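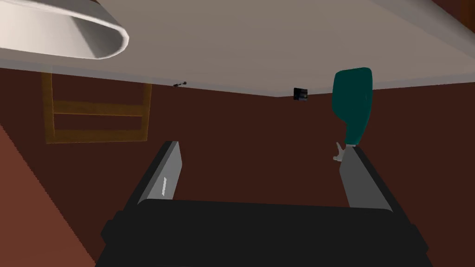 Jusetti has completed the land trials of Utska, its passive coastal radar, at the Sodesstead test range, and we are delighted to report that the system met every one of its detection requirements! Utska gives off no signal of its own. It listens for broadcast transmissions that are already in the air and works out, from the way those signals bounce back, what is flying or sailing nearby. The receiver sits between a pair of antenna masts that rise from a flat black base and lean in towards each other, much like the two grey fingers in the picture, and the wide gap between them keeps the forward view clear. That layout took a long time to settle, and the engineers who argued for it are rightly pleased with how it behaved on the range.

The trials ran across two separate periods, the first in late autumn and the second finishing in July. Between them, Utska recorded 3177 target tracks. The total covers light aircraft, helicopters, fishing vessels, rigid inflatable boats and small target drones flown by the range team. Of those tracks, 1873 were made at night or in poor visibility, conditions in which coastal operators have traditionally leaned on active radar and accepted that anyone with a basic receiver would know they were being watched.

Small drones were the hardest test, and the one the whole project team had been waiting for. They fly low, they are made mostly of plastic and foam, and over the sea they can be lost in the clutter thrown up by waves. Utska picked up the smallest target drone at 35 kilometres and held it all the way to the shoreline, including a stretch where the drone dropped behind a headland and came out again on a different heading. The track resumed under the same number, with no help from the operator. Anyone who has spent a shift re-labelling lost contacts will understand why there was cheering in the cabin.

Tesfamariam, our signal processing partner, supplied the software that separates real targets from echoes. Its latest release arrived on the range part way through the second period and was loaded overnight, so crews came in the next morning to a noticeably cleaner display. False alarms caused by sea clutter fell, and so did those caused by large flocks of gulls, which are plentiful at Sodesstead and had been a steady source of annoyance during the first period.

The weather did its part as well. A southerly change came through with heavy rain and a rough sea, and the trials director chose to keep going with the shore-based portion of the program. Flying was suspended for safety, but vessel tracking continued through the worst of it. The masts were not lowered at any stage. Inspection afterwards found some corrosion on a cable connector at the seaward end, and a sealed replacement has already been fitted to the trial unit and written into the production drawings.
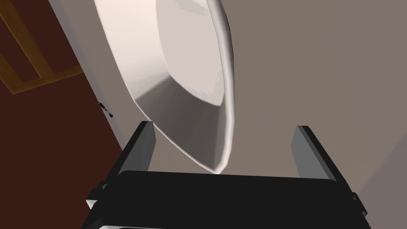
Can Utska be used alongside the radars a coastal force already has?

It is designed for exactly that. Tracks leave the system in standard message formats, so they can be shown on an existing operations display together with tracks from active radar, cameras and ship transponders. During the second period at Sodesstead, operators worked from a combined picture for most of each shift and could switch the active radar off whenever they wished to stay quiet.

Much of the most useful feedback came from the operators themselves. They were drawn from several backgrounds, among them coastal patrol, air traffic services and maritime rescue, and most had never used a passive system before. Training took a single day. They asked for larger track labels, a darker night mode and a simpler way to flag a contact for the next watch, and all of those changes are now in the software. They also asked for a better chair in the cabin. We have bought one.

Moving the system proved quicker than planned. The complete station travels on the tray of a medium truck and is put up by a crew of four without a crane. The team practised the drill on sealed ground, on wet grass and on the gravel track above the northern cliffs, where the truck had to be reversed in. Power comes from a small generator or from the mains, and a battery bank carries the station through a changeover so that tracking is not interrupted. Fuel use was low enough that one delivery planned for the second period was cancelled.

Passive radar has some limits, and buyers should know about them. It depends on broadcast transmitters being on the air, and coverage is best where there are several of them in different directions. Along remote stretches of coast there may be only one. Jusetti is working on this with Tesfamariam, and a version able to use a wider range of signals, including those from satellites, will be taken to the range for early measurements next year. We are excited about where that could lead, particularly for northern and island communities with long coastlines and very few towers.

Sea trials are the next step. A receiver adapted for shipboard use has been built and is going through vibration testing now, and it will be fitted to a chartered support vessel in January. The aim is to find out how well the tracking holds up when the receiver is itself rolling and pitching – a much harder problem than sitting on a cliff. The first voyages will stay close to Sodesstead so that results from the ship can be checked against the land station, which is remaining in place through the summer.

Jusetti would like to thank the range staff, the local fishing fleet, whose skippers let us compare our tracks with their logbooks, and the residents of Sodesstead, who put up with trucks on the cliff road and a good deal of drone noise. An open afternoon will be held at the range once the sea trials are under way. Visitors will be able to see the station raised and lowered, sit at the operator's display and talk with the engineers.

About Jusetti
Jusetti designs and builds sensors for coastal surveillance, border protection and search and rescue. Its engineering centre and final assembly hall are on the same site, and its systems are maintained by its own field crews.

About Tesfamariam
Tesfamariam develops signal processing software for defence and civil aviation customers. It has worked with Jusetti on Utska from the beginning of the project.

Media enquiries
Please contact the Jusetti communications office during business hours. Trial summaries and a technical fact sheet on Utska are available on request.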